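4.2 Setting up the Tratico kit

We bought the Tratico two-arm kit with our own funds and set it up in the Hinds lab in August. Obsa Tsegaye had both arms answering commands 17 minutes after the last cable went in, a lab record for us and a real pleasure to watch. The software installer asks only a handful of questions, and the default gripper settings were good enough to start work straight away.

For the tabletop trials we wanted items that people keep at home or in a workshop, laid out on a dark cloth that gives the cameras very little to hold on to. Flat, glossy things are the hard part. A roll of tape lying on its side offers a low rim and a hole in the middle, and the grippers on our older Vuria system would often skate straight over it. 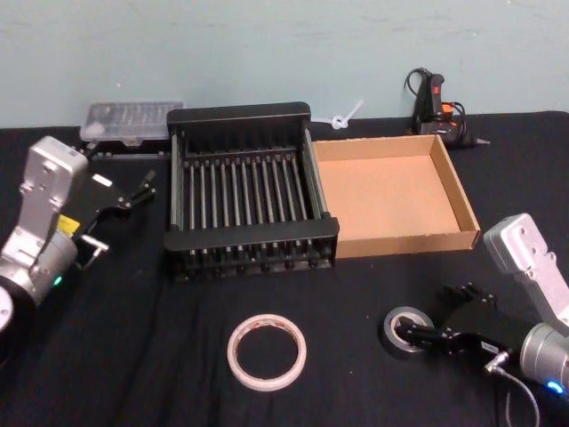

Figure 3. Tabletop layout with both arms over the cloth; dish rack and open cardboard tray between them, tape rolls in front.

Kane Waaka ran 186 trials with this kind of layout, and 149 of them finished with the item where we had asked for it. We were delighted with that result from a kit at this price. The slim fingers deserve much of the credit — they fit into tight spaces, and their behaviour near the cloth was steady from one trial to the next.

Of the failures, 13 came from the planner refusing a path when both arms wanted the middle of the table. Furnow's free planning add-on lets the user set which arm gives way, and we recommend it to any lab working with a shared centre zone. The remaining failures were missed grasps, which we analyse by item in Section 4.3.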